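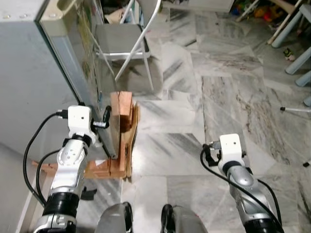

4. Contact-led placement of reflective panels

4.1 Problem

The planner described in Section 3 assumes that the depth map is correct to within the tolerance of the gripper. For most household objects this holds well enough. It doesn't hold for glass-fronted panels. The depth sensor sometimes returns the surface of the glass, sometimes the printed surface behind it, and sometimes a reflection of something on the other side of the room. The three readings can sit next to each other in a single depth map, and the fitted plane then falls somewhere between them.

An error of this kind matters little while the arm is moving through free space. It matters a great deal in the last few centimetres. If the plane is placed too near, the arm stops short and closes on nothing. If it is placed too far, the arm keeps driving into a surface that it believes isn't there yet.

Figure 2 is a typical head-camera view from the Clellano runs. The panel leans at an angle in a wooden stand, with the left wrist and gripper housing against its lower edge. The glass carries faint coloured reflections over the print. The floor of polished marble tiles is also reflective, so the usual step of fitting the floor first and working upwards from it can't be relied on either.

4.2 Estimating the panel pose

We keep the pose of the panel as a set of 2000 weighted samples. Each sample holds a position, a lean angle and a rotation about the vertical. Size is fixed once at the start of a run and isn't estimated again.

The samples are first drawn from the output of Hitby, our segmentation module. Hitby gives a mask for the panel and a separate mask for any visible part of the metal edge. We take depth from the edge mask only. The glass mask is used to bound the panel in the image, and its depth values are thrown away. This loses a lot of data, but what remains is far more consistent.

Where the edge is hidden by an arm, the mask is often short or broken. In an early version the samples then drifted towards whatever straight line was nearest, which was usually a plank of the stand. We now project both arms into the image from the joint readings, widen the projected outline, and mark everything inside it as unknown. The cables aren't part of the arm model. They hang in loops beside the forearms and move from run to run, so the widened outline has to be generous enough to take them in. Even so, a loop sometimes leaves the outline and is read as a thin dark edge – we drop any edge fragment that is strongly curved.

4.3 Using contact

Once an arm is near the panel, vision is given less weight and contact takes over. Prirnance, the arm controller, runs the approach under a force limit and reports a contact when the measured joint torques depart from those predicted by the arm model. Each report gives a point on the wrist or gripper housing and a direction. Samples that would place the panel surface away from that point lose weight.

A single contact fixes the distance along one direction and says little about the lean. A second contact, higher or lower on the panel, is what narrows the angle. Tindall, the task planner, therefore keeps one arm in place while the other makes its approach. Moving both together was quicker, but the panel could shift in the stand between the two contacts and the pair no longer described the same pose.

Contacts can also be made with the wrong thing. The housing is wider than the fingers, and small fittings on the wrist may reach the glass before the gripper does. We added these fittings to the collision model as short capsules. Before this change, a fitting touching the glass was reported as a finger contact, and the estimate was pulled forward by the length of the fitting.

4.4 Results

We recorded 369 approaches with the full method. Of these, 11 ended with the force limit being reached before the pose had settled. Most of the stopped approaches began with a poor edge mask, and in the rest the stand itself moved when the panel was touched. The method has no way of telling a moving stand from a badly placed sample, and it treats both as error in the panel pose.

The edge-only depth step gave the larger part of the gain. With contact switched off, the estimate was still good enough to bring the arm close to the panel, though not to grasp it. With contact switched on and depth taken from the whole mask, the samples often began so far away that the first contact left very few of them with any weight. Restarting from the last Hitby mask fixed some of these cases. The settings used for the restart are given in Section 6, together with the torque thresholds for each joint.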